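How to Run a Heat Acclimatization Plan for Preseason Football

By Melquiades Ventura

Most of the trouble with heat comes in the first two weeks of practice, when players go from a summer indoors to full days on the field. What follows is the plan we use at Quinlan High. Your state association has its own rules, and where they are stricter than ours, follow theirs.

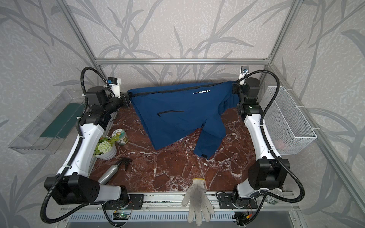 Start before July. Every player needs a current physical on file, and the form should ask about past heat illness, sickle cell trait, asthma and any medicine the player takes. Go through the forms with your athletic trainer and make a short list of players to watch. Ours fits on one index card that stays in the trainer's kit.

Set up the gear

You need a wet bulb globe thermometer, a tub big enough for your largest lineman, and a lot of ice. A phone weather app is no substitute for the thermometer. It reads the airport, and your turf can be much hotter. We keep 500 pounds of ice in the freezer behind the Tenholm Field concession stand and refill it every morning of camp.

Fill the tub halfway with water before practice starts. Keep the ice in coolers beside it, along with towels and a rectal thermometer. Park the tub in the shade, close to a gate an ambulance can reach.

Days 1 and 2: helmets only. One practice a day, three hours at most, counting warmup and conditioning.

Days 3 through 5: helmets and shoulder pads. Still one practice a day. Sleds and dummies are fine, but no live contact.

Day 6 on: full pads. If your state allows two practices in a day, never do it two days in a row, and leave at least three hours between them in a cool place.

A player who joins late starts at day 1, even if the rest of the team is in full pads. Coaches hate this one. Do it anyway.

Take readings

Read the thermometer on the field 30 minutes before practice and every half hour after that. Write it down. These are the cutoffs on our sheet:

Under 82: normal practice, water always available.
82 to 86.9: three breaks an hour, four minutes each.
87 to 89.9: two hours maximum, helmets and shoulder pads only, pads off for conditioning.
90 to 92: one hour, no pads, no conditioning, 20 minutes of breaks in that hour.
Over 92: no outdoor practice.

Those are wet bulb globe numbers in Fahrenheit. They are not air temperature and they are not heat index.

If a player goes down

Confusion, stumbling, strange talk or collapse is heat stroke until proven otherwise. Get the pads off and get him in the tub up to the neck. Stir the water and keep his head up. One coach calls 911, another goes to the gate. If the trainer is there, cool him to 102 before he is moved. Cool first, transport second.

Ermelinda Rebelo, our trainer, runs this as a drill on the first day of camp with the whole staff. Any coach can stop a practice, and so can she, and the head coach does not get to overrule it. Put that in writing and have every coach sign it.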